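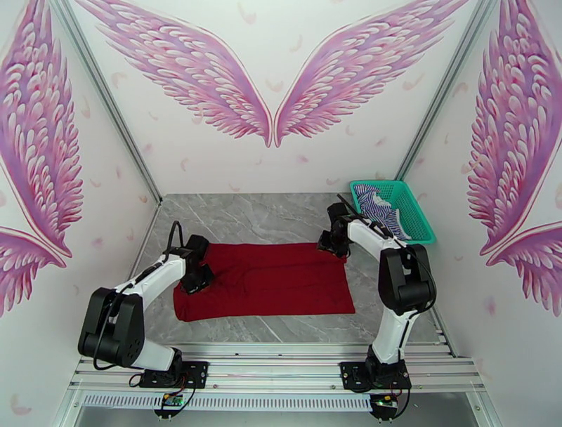 ## 4.2 Folding garments flat

Use this procedure for shirts and light knitwear before they go into the Travico storage unit. The folding surface must be at least 600 mm deep.

1. Take one garment from the basket. Leave the rest inside.
2. Lay it flat and smooth it from the center toward the edges.
3. Straighten the side seams. A curved seam will not lie fully straight - do not pull it.
4. Fold each side inward along its full length.
5. Fold the hem up to the neckline, then fold once more.
6. Check the width. The Travico shelf accepts folded items up to 18 cm wide.

**Note:** Remove existing lengthwise folds by hand before step 4. A second crease next to the first leaves an uneven edge.

**Caution:** Do not fold damp garments. Stone surfaces stay cold and slow drying.

For heavy fabrics, see section 4.3. Replacement shelf liners are listed under part number 632.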